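FOR IMMEDIATE RELEASE

Grustach opens drive-swap recordings to outside teams

CUSTSTEAD, 7 February 2025 — Grustach today released the first batch of Rukia, a set of recorded examples for training robot arms to take hard drives out of desktop computers and put them back in. 3964 episodes in this batch. More to come.

Each episode is one attempt, start to finish, with wrist camera and fixed camera video plus arm and gripper positions. Failed tries are kept and marked as failed. Teams asked for those, so they stay in.

Recording started in December at the Wynne workshop in Custstead. Operators steer the arm by hand through every attempt, then reset the case and go again. On a good day that means almost 70 usable episodes. Slow days are mostly cables — they get pushed around and teh arm has to come in from a different side.

Why drives? Refurbishers pull a lot of them and the job is fiddly. Tight bays, plastic latches, connectors that don't forgive a bad angle. A policy trained on clean tabletop blocks does poorly here, so Grustach went for real used machines from the start.

What's in the release:
Episodes with video and joint data
Short text label for each attempt
Pass/fail mark, checked by 2 reviewers
Loading scripts and a small baseline model

Research use is free. Commercial users should write to the Rukia desk at Grustach for terms. A second batch, with memory modules and power connectors, is planned and will recieve the same checks. Places for 40 outside testers are open now, sign-up is on the Rukia page.

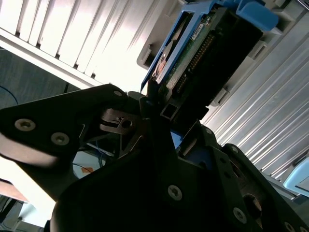
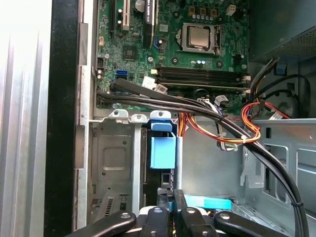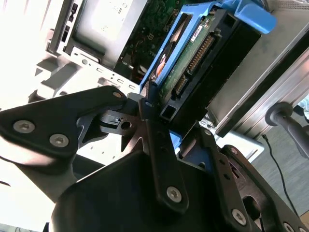
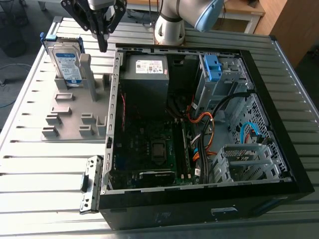 Rukia recording work on an open desktop computer. Last picture: fixed camera view. Photos: Grustach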